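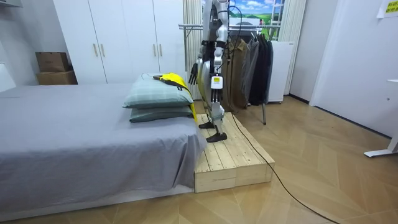
Lengyel Puts the Shirt Back on the Hanger

New bedroom line starts from the pile of clothes on the bed

RUNDCOMBE, Apr 8, 2020 - Lengyel, the maker of hangers, hooks and other things people mean to use more often, today announced Clastelau, a line of bedroom storage for the shirt that has been worn once and is neither clean enough for the drawer nor dirty enough for the wash.

The company has given this shirt a good deal of thought. In December it asked 200 households in and near Rundcombe where such a shirt spends the night. In 133 of them the answer was the bed, moved to a chair at bedtime and back to the bed in the morning. Another 30 said the floor. The rest named a closet, and Lengyel has chosen to believe them.

"We spent years making a better closet," said Halldóra Kragh, head of product at Lengyel. "Then we looked at where people put their clothes, and it was on top of the pillows. So we started at the pillows."

Clastelau includes a wall hook, a slim rail that mounts beside the bed, and a wooden hanger with sloping arms and a metal hook. The range is meant for small bedrooms, the kind where the foot of the bed has something pushed up against it and the only clear surface left is the mattress. Lengyel suggests using that surface. Spread the shirt on the sheet with the collar toward the headboard, slide the hanger in at the neck, settle one shoulder and then the other, and pick the whole thing up by the hook. Short sleeves are easiest. Anything with a hood may require a second try and some language. 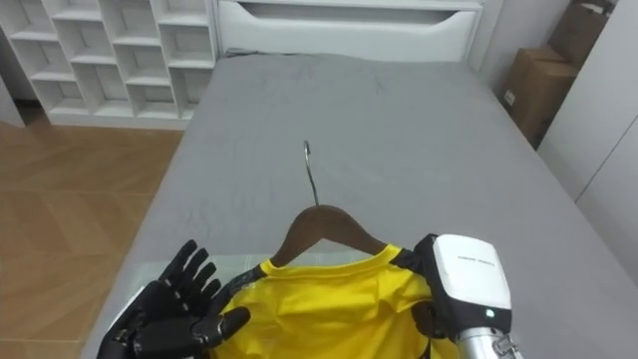 By Larasati Krishnan, Lengyel Press Office

A bright yellow short-sleeved shirt on a gray fitted sheet is about as plain a start as a product line can have, and the company likes it that way. The bed does the work of an ironing board, minus the ironing. Lengyel makes no promises about creases.

The hangers will be sold singly as well as in sets. Earlier research by the company suggested that customers who buy a large set hang up everything they own in one evening, feel wonderful, and are back to the pillows within the month.

"One hanger, one shirt, tonight," said Andor Gulyás, who runs the company's retail side. "We can talk about the pants later."

Clastelau goes on sale in the Lengyel shop in Rundcombe and in nearly 110 stores that carry the company's existing Brurkik range of coat racks. Brurkik racks and Clastelau rails take the same wall fittings, so owners of one can add the other without drilling again.

Stores wishing to stock Clastelau should contact Piroska Borbély in trade sales. Sample hangers are available to press on request. Please hang something on them.

Press contact: Larasati Krishnan, Lengyel Press Office, Rundcombe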